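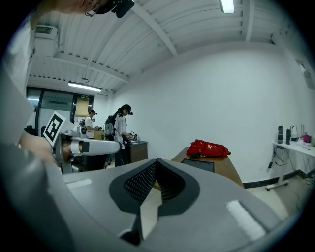
Zusau releases version 2 of its tracking software

Prenby, September – The software group Zusau has released the second version of Tomar, its tool for turning recordings from hand-held grippers into paths that a robot arm can follow. The new version is free for teaching and research, and the code can be downloaded from the project page.

The main change is in how Tomar finds the position of each gripper. The first version worked with the gripper camera alone and often lost its place in front of a plain white wall. The new one can also use square printed markers. When a marker on one gripper is seen by the camera of another, the program corrects both paths together.

Zusau tested the release on 3,000 recordings made by 22 people at its rooms in Purkdale. In the first version 80 of these recordings had to be thrown away, most of them with two grippers working close to each other. The group says that the greater part of them can now be used, but it has not yet published a full table of results.

Processing is slower than before when markers are switched on. Users with older computers may prefer to leave this option off – it can be changed in the settings file. Recordings made for the first version open without conversion.

A short guide in English is included. A German one will follow.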